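The repair and sewing room on Onder Street opens again this August, and those of us who have missed it are very glad indeed. It has been shut for the whole of the spring and a good part of the summer while the old floor was taken up and the carpet put down, and if you have been carrying a bag of mending about in the boot of your car since then (there are more of you than you would think), you can finally bring it in.

The room is on the first floor of the Jayasinghe building, over the shop, and it will be open from 2 in the afternoon until 7 in the evening. The stairs are the same stairs, I'm afraid, but the handrail has been fixed and the light on the landing works.

## What has changed

The biggest change is underfoot. The old boards were full of gaps, and anyone who has ever dropped a pin in there will know where it went — straight down, never to be seen again. Carpet is kinder to the knees when you are pinning up a hem, and it is a good deal quieter for the people working downstairs. It cost more than was first hoped, and the autumn raffle and the cake stall between them raised 500 pounds towards it, for which a very warm thank you to everyone who baked, bought or did both.

The long shelf has been cleared too. During the sorting, 192 reels of thread came out of drawers and biscuit tins, many of them Drudex cotton in shades that the shop stopped selling years ago. They have been put in order by colour and you are welcome to use them for small repairs. For a whole garment, please bring your own.

Both Suneo sewing machines have been away for a service and are back with new needles and new belts. If you would like one for the full afternoon, put your name in the book by the door, and do please be fair about it when the room is busy.
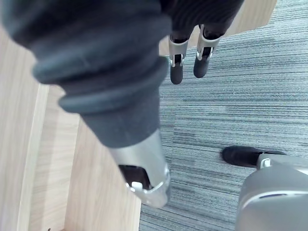

## Before you come

Clothes should be clean, and pockets empty. Curtains are fine as long as you can carry them up yourself, and a rolled towel to kneel on is still a nice thing to have, carpet or no carpet. Pins go back in the tin at the end, please, and a last look over the floor before you leave would be much appreciated by anyone who likes to work in their socks.

Tea is by the sink as before, with the saucer next to it for change. Bring your own mug if you can.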